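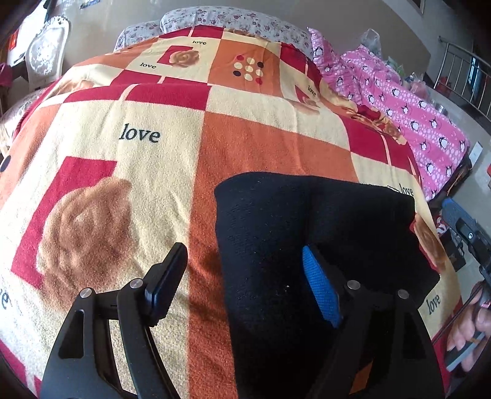

거실 스피커 배선을 다시 했다

이사 온 지 열한 달이 지나서야 거실 오디오를 손봤다. 전에 살던 집에서 쓰던 앰프와 스피커를 그대로 가져와서 대충 연결해 놓고 지냈는데, 뒤쪽 스피커 한 짝에서 소리가 나다 말다 했다. 처음에는 앰프 문제인 줄 알았고, 그다음에는 스피커 문제인 줄 알았다. 결국 선이었다. 같은 일로 고생하는 사람이 있을 것 같아서 순서대로 적어 둔다.

우리 집 구성은 단순하다. 앰프는 Tindell의 5.1채널 리시버이고 산 지 오래됐다. 앞 스피커 두 개는 Skála 북셸프, 센터도 같은 회사 것이다. 뒤쪽 두 개만 Witum의 작은 벽걸이형인데, 중고로 샀다. 서브우퍼는 원래 있던 것을 계속 쓴다. TV와 앰프는 HDMI ARC로 연결되어 있고, 게임기와 셋톱박스는 앰프에 꽂혀 있다.

증상

영화를 볼 때 왼쪽 뒤 스피커가 가끔 조용해졌다. 완전히 끊기는 것은 아니고, 지직거리다가 작아졌다가 다시 돌아온다. 음량을 올리면 멀쩡해질 때가 있고, 문을 세게 닫으면 다시 나오기도 했다. 이쯤에서 접촉 불량을 의심했어야 했는데, 나는 앰프 설정 메뉴부터 뒤졌다. 자동 음장 보정을 세 번 다시 돌렸고 공장 초기화도 했다. 초기화를 하면 입력 이름과 채널별 거리 값이 전부 날아간다. 하기 전에 메뉴 화면을 적어 두는 게 좋다. 나는 안 적어 놓아서 다시 맞추는 데 저녁 시간을 다 썼다.

그다음에 한 일이 좌우 바꾸기였다. 앰프 뒤에서 왼쪽 뒤 스피커 선과 오른쪽 뒤 스피커 선을 바꿔 끼웠다. 문제가 오른쪽 스피커로 옮겨 가면 앰프 출력 단자를 의심하고, 그대로 왼쪽에서 나면 선이나 스피커를 의심하면 된다. 그대로 왼쪽이었다. 이번에는 스피커만 좌우로 바꿨다. 그래도 왼쪽 자리에서 문제가 났다. 남는 건 선밖에 없다. 두 번 바꿔 끼우는 데 이십 분이 안 걸렸다. 이걸 첫날 했으면 초기화는 안 했을 것이다.

선을 걷어 내고 보니

기존 선은 걸레받이를 따라 돌려서 소파 뒤로 올려놓았다. 걷어 내 보니 소파 다리에 눌린 자리가 있었다. 피복이 납작해져 있었고, 손으로 구부리면 그 자리에서 소리가 끊겼다. 게다가 중간에 한 번 이어 붙인 곳이 있었다. 전 집에서 길이가 모자라서 내가 이은 것이다. 심선을 꼬아서 절연 테이프만 감아 놓았는데, 테이프가 끈적하게 녹아서 반쯤 벗겨져 있었다. 내가 한 일이니 할 말이 없다.

오래된 선은 끝부분 구리 색도 변해 있었다. 색이 변한 부분은 잘라 내고 다시 벗겨 쓸 수 있지만, 이번에는 어차피 길이를 늘려야 해서 전부 새로 샀다.

선 고르기

스피커 케이블은 가격 폭이 너무 넓다. 같은 길이에 만 원대도 있고 수십만 원짜리도 있다. 동호회 게시판에서 로랜드 펜로즈(Roland Penrose)라는 분이 쓴 긴 글을 읽었는데, 요지는 굵기와 길이만 맞추면 된다는 것이었다. 댓글에서 빌렘 옐리네크(Vilém Jelínek)라는 분이 강하게 반대했고, 둘이 한참 주고받았다. 나는 둘 다 읽고 그냥 16게이지 무산소동 롤을 샀다. 뒤 스피커까지 한쪽이 11미터쯤 나올 것 같았는데 집에서 줄자로 재 보니 딱 11미터였다. 8옴 스피커에 이 정도 거리면 16게이지로 충분하다고 판단했다. 4옴이거나 훨씬 멀면 더 굵은 것을 써야 한다.

롤로 살 때는 선에 극성 표시가 있는지 확인하는 게 좋다. 한쪽 피복에 줄이 들어가 있거나, 심선 색이 다르거나 둘 중 하나다. 내가 산 것은 한쪽에 줄이 인쇄되어 있는데, 거실 불빛에서는 잘 안 보여서 양쪽 끝에 빨간 수축 튜브를 끼웠다.

단자는 바나나 플러그를 썼다. Cellow라는 데서 나온 나사 조임식이다. 납땜이 필요 없고, 심선을 넣고 옆 나사를 조이면 끝난다. 맨 선을 단자에 바로 물려도 소리는 똑같이 난다. 다만 우리 집 앰프는 장 안쪽 깊숙이 있어서 뒤를 볼 때마다 손만 넣어 더듬어야 한다. 플러그가 있으면 뺐다 꽂기가 훨씬 쉽다. Witum 스피커 쪽은 스프링 클립 단자라 바나나 플러그가 안 들어간다. 그쪽은 맨 선을 1센티미터 정도 벗겨 넣었다.

작업

1. 앰프 전원을 끄고 플러그를 뽑았다. 켜 놓은 채로 선을 만지다가 양극과 음극이 닿으면 보호 회로가 작동하거나 운이 나쁘면 출력단이 나간다.

2. 소파를 앞으로 빼고 기존 선을 전부 걷었다. 먼지가 많았다. 청소기를 먼저 돌렸다.

3. 걸레받이 위에 납작한 배선 몰딩을 붙였다. 접착식인데, 벽지 위에 붙이면 나중에 뗄 때 벽지가 같이 뜯긴다. 나는 걸레받이 면에만 붙였다. 모서리는 45도로 자르는 대신 코너 부속을 따로 사서 끼웠다.

4. 새 선을 몰딩에 넣고 양쪽 끝에 여유를 좀 남겼다. 앰프 쪽은 장을 앞으로 당겨도 빠지지 않을 만큼 넉넉하게 두었다.

5. 끝을 벗기고 플러그를 끼웠다. 스트리퍼가 있으면 금방이다. 칼로 하면 심선이 몇 가닥씩 잘려 나간다.

6. 극성을 확인하고 연결했다.

소파 뒤를 지나는 구간이 제일 고민이었다. 바닥으로 보내면 또 다리에 눌린다. 그래서 그 구간만 몰딩을 소파 다리보다 높은 위치로 올렸다. 몰딩이 조금 보이지만 소파를 밀어 넣으면 가려진다.

연결 후 확인

앰프의 테스트 톤을 돌렸다. 왼쪽 뒤에서 깨끗하게 나왔고, 선을 손으로 흔들어도 끊기지 않았다. 극성도 한 번 더 봤다. 한쪽만 반대로 꽂으면 소리가 나기는 나는데 저음이 비고 방향이 이상하게 들린다. 귀로 구별이 잘 안 되면 두 스피커에 같은 모노 소리를 틀어 놓고 가운데에서 들어 보면 된다. 제대로 되어 있으면 소리가 가운데에 모인다.

그다음 자동 보정을 다시 돌렸다. 마이크는 앉았을 때 귀 높이에 두어야 하는데, 나는 카메라 삼각대를 썼다. 소파 등받이 위에 올려놓으면 반사음 때문에 값이 이상하게 잡힌다. 전에 그렇게 했을 때는 뒤 스피커 거리가 실제보다 한참 멀게 나왔다. 이번에는 줄자로 잰 값과 거의 같았다. 서브우퍼 거리는 실제보다 길게 잡혔는데, 내부 처리 지연이 있어서 그렇다고 설명서에 나와 있어 그대로 두었다. 크로스오버는 자동으로 200Hz가 잡힌 뒤쪽만 120으로 내렸다. 이 스피커가 작기는 해도 그 정도는 내는 것 같다.

영화를 한 편 보고, 라이브 공연 블루레이를 한 장 틀었다. 예전보다 소리가 좋아졌다고는 말 못 하겠다. 안 끊기는 것이 달라졌고, 나한테는 그걸로 됐다.

남은 일

TV에서 앰프로 넘어오는 소리가 가끔 입 모양보다 늦는다. ARC 쪽 문제로 보이는데 아직 확인을 못 했다. 게임기를 앰프에 직접 꽂았을 때는 괜찮으니 TV 내장 앱에서만 생기는 일이다. 립싱크 보정을 0으로 내려도 조금 남는다. HDMI 선을 바꿔 보고, 그래도 안 되면 TV 쪽 음성 출력 형식을 PCM으로 바꿔 볼 생각이다.

앰프 발열도 신경이 쓰인다. 장 안에 넣어 두었더니 영화 한 편 보고 나면 윗판이 꽤 뜨겁다. 뒤판을 뚫을지 앰프를 아예 장 위로 올릴지 정하지 못했다. 위로 올리면 TV 아래쪽이 가려질 것 같아서 높이부터 재 봐야 한다.

남은 선은 한 뭉치가 있다. 부엌에 작은 스피커를 하나 더 놓을 때 쓰려고 길이를 적어서 공구함에 넣어 두었다. 부엌 쪽은 2월쯤에 할 것 같다.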